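Where Gurnatberg Eats: My Semester Counting Restaurants

My project started with an argument in the lunch line. Four of us wanted noodles, and we couldn't agree on how many places in Gurnatberg would sell them to us after a 6 p.m. lab. One of us said two, I said at least ten. So when the term project sheet came around and said "pick a local question you can answer with data," I already had mine!

I wanted to know what kinds of restaurants we have, where they are, and which ones people would send a visitor to. The town guide has a "best places to eat" page, but it lists the same handful every year and I had never heard anyone my age mention half of them.

I began with the business listings for the whole town and pulled everything tagged as food. That gave me 82 places, which sounded great until I started walking around. A bunch of them had closed, two were the same bakery under different names (I'd already bought a roll at "both" of them before I caught on), and one was a vending company with an office above a shoe store. I crossed those off by hand and kept a notebook page for every place that was left - opening hours, price of the cheapest main dish, what kind of food, and whether I could get in with a stroller or a wheelchair.

The survey was the second part. I asked people to name up to three places they'd recommend to an out-of-town friend. I put a link on the student board in October and stood outside the Grirness bus stop with a clipboard, and between the two I ended up with nearly 800 usable answers. Standing outside was slower but much better. Online, people typed one name and left. At the bus stop they told me about the soup, and what the owner is like, and the place that used to be there before. 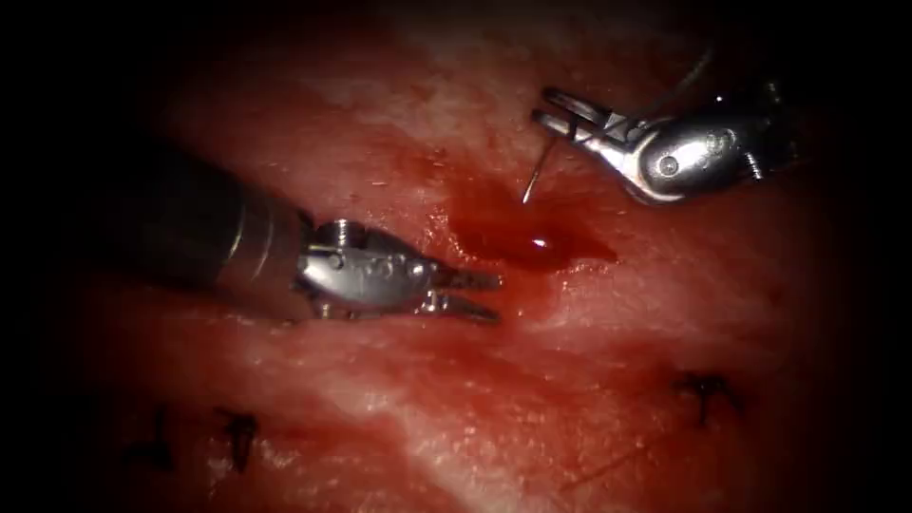 Two robot arms over the surface, with three black sutures in the tissue.

My favorite result is about Branent, the neighborhood behind the rail yard. It had 15 restaurants on my cleaned-up list and only one of them is in the town guide. In my survey, though, Branent places got way more mentions than the old market square did. People under 25 picked dumplings and flatbread there over and over, and older people went for a fish place called Akbari that doesn't even have a sign on the street side. I walked past it twice. The cheapest main dish there is a fish sandwich, and I had it three times for research.

Noodles, since that was the original fight: I found seven places that serve them as a main dish. Only four are open after our lab gets out, so my friend and I were both wrong, but he was more wrong in the direction that matters when you're hungry.

Price didn't line up with recommendations the way I expected. I figured cheap places would win with students and that would be it. But students named the pricier Grirness grill almost as much as the flatbread counter, and when I asked why, most said it's where their parents take them. I should have had a question for that. If I did the survey over, I'd ask "who pays?" right at the top.

Some problems with my numbers. The bus stop is in Grirness, so Grirness people are probably overcounted. I did all my clipboard time between 4 and 6 p.m., which means anyone who works a late shift never met me. I also let people spell restaurant names however they liked, and cleaning that up took a whole weekend and most of a bag of pretzels. One place showed up under nine spellings. I'm pretty sure I matched them right, but there are a few I just had to guess on, and I marked those in yellow in the spreadsheet.

The spreadsheet ended up at 1230 rows, one for each restaurant mention I could match. I made a map from it with bigger dots for more mentions, and a printed copy is hanging in the hallway by the project room. People keep writing on it in pen with places I missed. I'm adding those to the next version, along with the breakfast spots, which I skipped this time because I can't get up that early.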